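Porque é que o alumínio não enferruja?

O ferro deixado à chuva ganha uma crosta castanha. O alumínio, nas mesmas condições, quase não muda. Os dois metais reagem com o oxigénio do ar, mas o resultado é diferente. 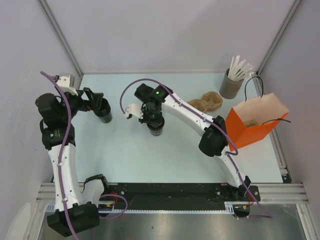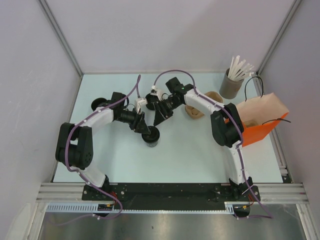
Texto: Inês Haddad, redatora de ciência

A ferrugem é um óxido de ferro. É porosa e solta-se em lascas – a água e o ar passam por ela e chegam ao metal que está por baixo. O processo continua até a peça ficar fraca.

O alumínio também forma um óxido. Essa camada é muito fina, dura e transparente. Agarra-se bem ao metal e impede o oxigénio de avançar. Se for riscada, forma-se outra em menos de um segundo.

O óxido de alumínio só derrete acima de 2000 graus. O metal puro derrete muito antes, a 660.

A camada tem limites. A água do mar, os ácidos fortes e a soda cáustica conseguem atacá-la.

Experiência: põe um prego de ferro e um pedaço de folha de alumínio em dois copos com água e uma pitada de sal. Observa-os ao fim de 12 horas e outra vez passados três dias. Regista as cores num caderno.

Palavras a reter
Óxido: composto de oxigénio com outro elemento.
Poroso: que tem furos muito pequenos.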